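Enciclopedia del hogar > Textiles > Visillo

Visillo

El visillo es una cortina de tejido fino y semitransparente que se cuelga cerca del vidrio de la ventana. Deja entrar la luz del día, pero la hace más suave, y dificulta la vista desde afuera. Se usa solo o junto con una cortina más gruesa.

El tejido es de hilos separados, horizontales y verticales, que forman una malla. Cuando la tela cuelga extendida se ve a través de ella la reja o la tela metálica de la ventana; cuando se recoge en una columna estrecha, las capas se juntan y el blanco parece más denso. 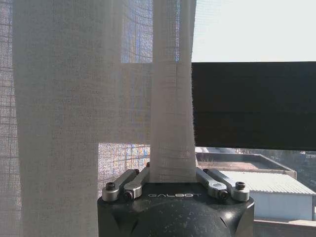
Ghazala Hashmi
Redactora de la sección Textiles

El borde lateral es la parte más delicada. Si no lleva dobladillo, los hilos se sueltan y el borde queda ondulado - este defecto no se corrige con la plancha. En el catálogo de la casa Fladisholm, el visillo sin dobladillo aparece con el número 174 y se vende por metros.

Para recogerlo se toma la tela a media altura, sin tirar de la barra. Los pliegues verticales se ordenan con la mano. El lavado se hace con agua fría y el visillo se cuelga todavía húmedo.

Véase también: cortina, estor, dobladillo.

Contacto | © Patwood | Volver arriba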